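Betreff: Re: [rallico-greifer] Gelenkspiel an den Handgreifern, Ausreißer in der Öffnungsweite

Am 3/27/18 schrieb der Prüfstand Hiswood:
> Wir sehen an einem der Handgreifer seit dem letzten Firmwarestand
> Sprünge in der gemessenen Öffnungsweite, obwohl die Finger auf Anschlag
> stehen. Von 1.126 Aufzeichnungen sind 221 betroffen. Nullabgleich
> wiederholt, keine Änderung. Kann das jemand mit Textilien
> gegenprüfen? Bei uns laufen nur starre Teile.

Hallo Liste,

Gegenprüfung mit dünnem, bedrucktem Stoff und flachen Auflageteilen ist gelaufen. Der Fehler ist reproduzierbar, die Firmware würde ich nach jetzigem Stand ausschließen. Mit dem alten Stand bekomme ich dieselben Sprünge. 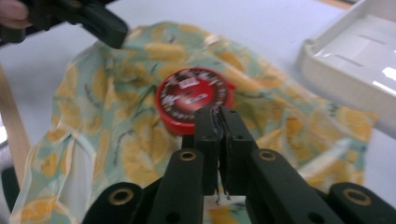 Backen und Gestänge aus Sicht der Greiferkamera, jeweils mit dem Zitronenstoff.

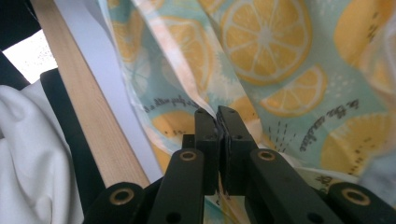

Meine Vermutung ist Spiel in den Lagerstellen. Unter seitlicher Last kippt ein Finger leicht gegen den anderen, der Sensor meldet dann eine Öffnung, die es nicht gibt. Bei starren Teilen fällt das nur auf, wenn schräg angesetzt wird. Bei Stoff reicht der Zug der Falte. Im Log erkennt man es daran, dass der Wert innerhalb von 12 Takten zurückspringt, ohne dass ein Öffnungsbefehl anliegt.

Zweiter Punkt, sicherheitsrelevant: Die Wiedergabe auf dem Wukia-Arm übernimmt den Sprung ungefiltert und fährt mit voller Schließkraft nach. Bis zur Klärung bitte keine betroffenen Aufzeichnungen abspielen, solange jemand in Reichweite der Backen arbeitet. Die Kraftbegrenzung im Controller greift an dieser Stelle nicht, sie wertet nur den Sollwert aus.

Vorgehen hier:
- Buchsen von Charpentier nachbestellt, Tausch an 2 Greifern
- Fingerbelag auf Ausfransen und losen Sitz prüfen, vor jeder Serie
- Plausibilitätsfilter vor der Wiedergabe, Patch liegt im Zweig "spiel"

@Hiswood: Bitte einmal die Rohdaten der betroffenen Läufe hochladen, mit Seriennummer des Greifers. Mich interessiert vor allem, ob der Sprung immer auf derselben Seite beginnt. Falls ja, wäre das Drehmoment an der äußeren Gelenkschraube der nächste Kandidat.

Gruß
Werkstatt Rallico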